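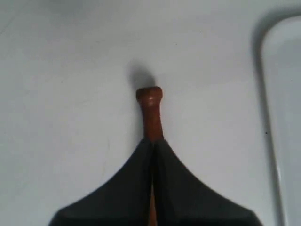
Fig. 1. Wrist camera, fingers closed on the wooden piece, knob up.

Nulura Handling Cell – Fault Review
Minutes of meeting held December 25, 2023, Bidholm site, Room 4
Chair and minutes: Jordan Gosling
Represented: cell operations, controls, safety, Hulme (gripper supplier, by phone)
Apologies: Fodine

1. Minutes of the previous meeting
Accepted with one correction. Under item 3, "drive fault" should read "grip fault".

2. Summary of the fault
2.1 On cycle 1,033 of the endurance run the gripper opened without a release command while carrying the wooden piece. The piece fell onto the table and rolled to the fence side. No one was inside the fence. No damage to the arm. One dent to the piece, near the wide end.
2.2 The controller did not stop. It went on to the place position, opened the fingers, closed them again and logged the cycle as complete. The operator pressed the stop button 61 seconds after the drop.
2.3 The meeting agreed to treat these as two separate faults: (a) loss of grip and (b) false completion. Fault (b) is rated the more serious.

3. Loss of grip
3.1 Controls presented the force log. Commanded force was constant through the carry. Measured force fell to 65 percent of the set value before the fingers opened, then to zero.
3.2 Hulme's view is that the finger drive saw a short supply dip and restarted. On restart the drive goes to its default position, and the default in this firmware is open. Hulme confirmed that the default can be changed to "hold last position" by parameter.
3.3 Operations asked why the parameter was not set at commissioning. It was not on the commissioning sheet. Sheet to be corrected.
3.4 The cause of the supply dip is not known. The connector at the wrist was reseated in March and has not been opened again. Controls will inspect it and the cable run before any further cycles at speed.
3.5 Finger shape was raised as a possible factor. The piece is held upright between the two inner faces, and its thickness varies along its length. Controls noted that slip would not explain the fingers opening. Not pursued further, but Hulme will advise on a higher-friction pad.

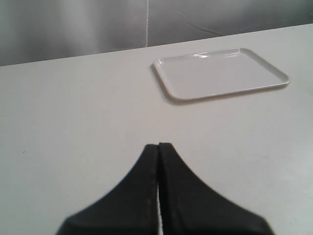
Fig. 2. Tray with no piece in it, gripper short of the near rim.

4. False completion
4.1 The cell decides that a place is complete from arm position and finger state only. It does not look at the tray. A tray in the condition of Fig. 2 would therefore pass.
4.2 Safety stated that this is not acceptable for a cell that may be left running. A dropped part inside the fence has to bring the arm to a stop, whatever the cause of the drop.
4.3 Two changes were discussed:
– a finger-gap check during carry, with a protective stop if the gap leaves its band;
– a wrist camera check of the tray after each place.
4.4 The gap check was agreed as mandatory. The camera check was agreed as a second measure, subject to testing. It is not to be counted as a safety function.
4.5 Operations pointed out that tray, table and rim are all white and that glare off the far rim may upset the check. Controls will try the check on the existing lighting first. If it is unreliable, a darker tray will be ordered.
4.6 There is a small dark speck on the left part of the table in the wrist views. Table to be cleaned before reference pictures are stored. 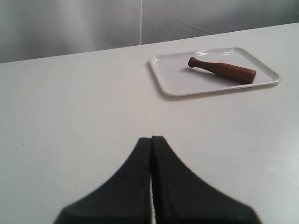

Fig. 3. Wooden piece lying diagonally on the tray, knob toward the far rim.

5. Acceptance condition for the place step
5.1 Fig. 3 was taken as an acceptable result. The piece is on the tray and on its side. The angle of the piece is not to be specified.
5.2 A piece resting across the rim is to count as a fail. Operations will write the wording.

6. Restart of the cell
6.1 The cell stays at reduced speed, attended, until actions 1 to 3 are closed. Gate key to be held by the shift lead.
6.2 The endurance count restarts from zero. Operations objected on schedule grounds. The objection was noted and the decision stands.

7. Actions
1. Set drive default to "hold last position" and verify by pulling supply under load – Controls, with Hulme
2. Inspect wrist connector and cable – Controls
3. Add finger-gap check with protective stop – Controls, witnessed by Safety
4. Trial of camera check – Controls
5. Correct commissioning sheet and send copy to Fodine – J. Gosling
6. Wording for place fail condition – Operations
7. Pad recommendation – Hulme

8. Any other business
Fodine has asked for the raw force log. Agreed, once the time stamps have been aligned with the controller clock.

Next meeting to be called when action 3 is ready for witness.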